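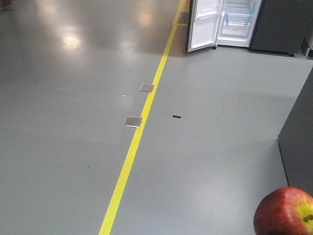
Aleksandra Jasińska
Staff writer

14/04/2024

The shared kitchen at Premwood opens before dawn, and by the time most of the town is up, Dulce Cervantes has already been there three hours. She makes tamales, mostly pork and green chile, and sells them at two farmers markets and one gas station. Until last spring she made them at home under a license that capped what she could sell and barred meat altogether, so for four years she sold only sweet ones.

"People asked for pork every single week," she says. "I had a list of names in a notebook."

Premwood is one of a growing number of kitchens that rent by the hour to people who cook for a living but can't afford a place of their own. Renters bring their ingredients, book a station and clean up when they're done. The rate is $20 an hour, with a minimum of four hours, and there is a $300 deposit. Dry shelf space is extra.

The building was a tire shop until the owner retired. Kamrul Sikder, who runs the kitchen, bought it with his cousin and spent more than a year on permits. Most of the money went into things renters never think about. The grease trap had to be dug in behind the building. The vent hood was ordered in one size and delivered in another. The floor was torn out and poured again.

"I thought the stoves would be the big number," Sikder says. "The stoves were used. The stoves were nothing."

Rent covers the loan in a good month. March was a good month. January never is, when the markets are closed and half the bakers take a break after the holidays. Sikder has started renting the quiet hours to a catering company called Rolau, which makes box lunches for offices and needs the space on short notice.

That has caused some friction. Anum Malik bakes flatbreads and sells them frozen, and she used to have the ovens to herself in the early afternoon. Now she shares them with the lunch crew twice a week. She doesn't mind the company, she says, but frozen bread has to be cooled, bagged and packed in order, and a delay at the oven pushes everything back. She and the Rolau cooks now keep a paper schedule taped up by the hand sink. The online booking system is still in use as well, and the two don't always agree.

Malik sold 2,731 packs last year. She has looked at leasing her own space and given up twice. A former sandwich shop downtown was the right size but had no hood, and adding one would have cost more than she clears in two years.

Not everyone wants to move out. Doina Kadrić, who makes plum jam and pickled peppers, rents a single day a month and plans to keep it that way. She is 68 and retired from the post office. Her last batch filled 532 jars, and her grandson drove them home in two trips.

"If I had my own kitchen I would have to be in it," she says.

Cervantes is less settled. Her contract with the gas station runs out this summer, and a small grocery chain has asked for samples and a price. To fill an order that size she would need a second pair of hands and at least two more mornings a week. The mornings are booked. She has put her name on the waiting list for them and asked her sister to learn how to fold.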